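Moynihan's Bench Notes

Home | Archive | Tools | Reading List | About

Posted March 14, 2026 by Delali Sowah

The part where the planner thinks it's done

I have spent most of the winter with Gollow, the task planner that everybody at Flindham wants me to like. I don't dislike it. I dislike the dashboard it comes with, which has a big green column labeled "complete" and a much smaller column, collapsed by default, labeled "completion source." Click that one open and you find out what "complete" means. For most of our basin work it means the arm reached the pose it was sent to and the gripper reported the width it was told to report. Whether a plastic case is now somewhere different from where it was is a question the software never asked.

The task is easy to write down. There's a white basin on a marble-patterned counter and some translucent plastic cases. One case goes in, gets handled in there, comes out, gets put back. Two arms share the job. A child could do it, and I suspect the child would get bored before the arms get a clean run.

What the wrist cameras give the perception stack is where my trouble starts. Wonudness, our segmentation layer, was tuned on opaque things with edges. Mugs, blocks, boxes. On those it's fine, and I'll say so to anyone. Then you hand it a pale blue translucent container partly under water in a white tray, and it has to decide where the container stops. Some of the time it decides the container stops at the waterline. Some of the time it merges the container with the molded ridge next to it and hands the planner one wide object with a graspable center that is, in the real world, a piece of the tray. The confidence score in both cases is high. I have stopped looking at the confidence score.

The release notes for the last version said transparent objects were "substantially improved." I replayed 250 logged approaches through the old version and the new one, same settings, same seeds. The masks are prettier. They have smoother borders. In 30 of those approaches the new version changed its mind about how many objects were in the tray between one image and the next, and the planner took whichever answer arrived last. I would rather have an ugly mask that stays put.

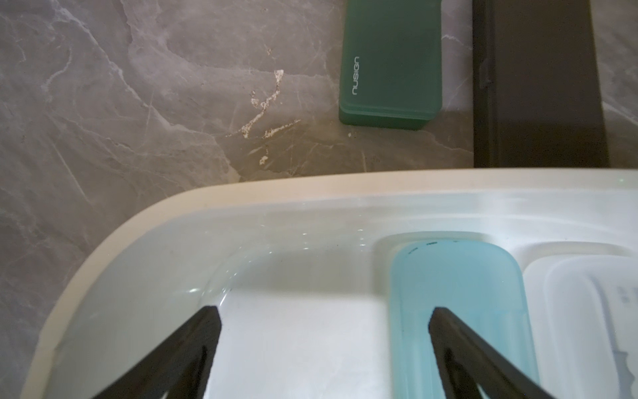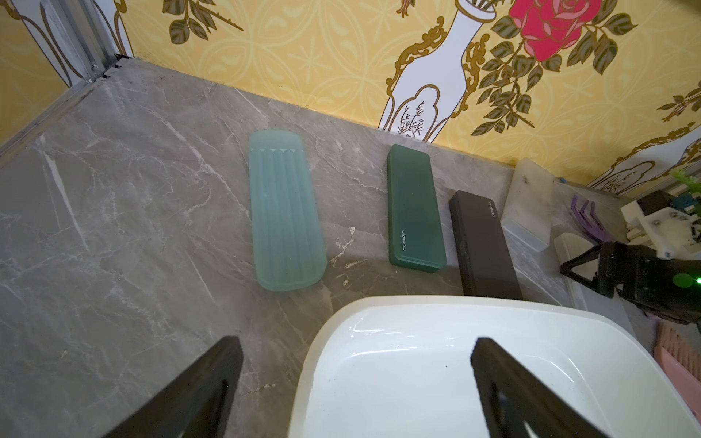
Two wrist views, then the fixed camera.

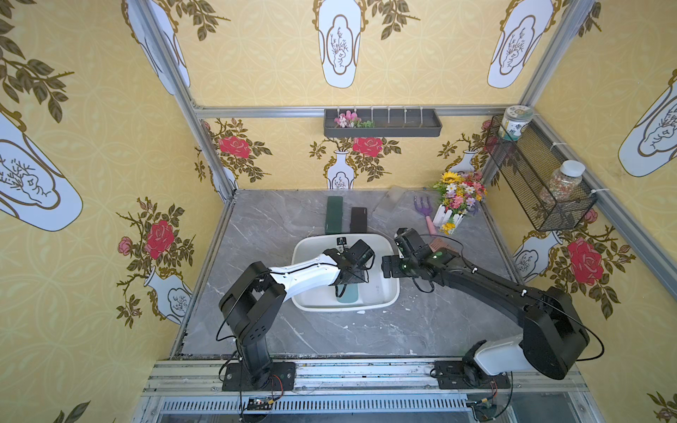
What I changed, and what I don't believe yet

First, the latency. The planner was accepting masks up to 300 milliseconds old, and nobody could tell me who picked that number. With one arm moving and the other parked, you get away with it. With two grippers converging on the same basin, each one is planning around where the other used to be. I cut the limit hard and the arms got slower and stopped more often. Two people complained about the stopping. I consider a stop to be useful information, so it stays.

Second, I took the shared collision model apart. Gollow keeps one padded volume per arm, and the padding is generous enough that both arms over a small basin count as a permanent near-miss. The recommended fix in the docs is to shrink the padding. I didn't like that fix. I put in a lock on the space over the basin, so only one gripper may move inside it while the other holds still. It's the dullest idea in concurrent programming and it took an afternoon. The handoff logic still has a hole in it: if the arm holding the lock faults, the other one waits forever, very politely.

Third, I added a check after every release. Arm backs off, wrist camera looks again, and the object has to show up where we claim to have left it. This goes through the same perception stack I was just complaining about, and I'm aware of the circularity. The fixed camera gets a vote too. When the two disagree, the step is logged as unknown. Gollow had no "unknown" state, so I had to add one, and the dashboard draws it in gray under the fold.

The green column is much shorter now. I was asked whether I'd broken something.

There is a plan to collect 1000 more episodes and retrain Wonudness on them, with results by June. Maybe that helps. My worry is that the labels are still being produced by the current model and then "reviewed," and I've watched the reviewing. It goes fast. If the mask stops at the waterline and the reviewer clicks accept, we will have taught the next version that things end where the water begins, with more data behind it than before.

I've asked for a small hand-drawn set of the wet cases, drawn from scratch with the model output hidden. It's on the list. If anyone has a labeling tool that can hide the suggested mask without also hiding the image (ours can't, there is a ticket), send me a note.

Next time, the lock timeout, assuming I've settled on one - right now it's a constant with a comment next to it that says "fix."

This site uses cookies to remember your preferences. By continuing to browse you agree to our use of cookies. Accept | Manage settings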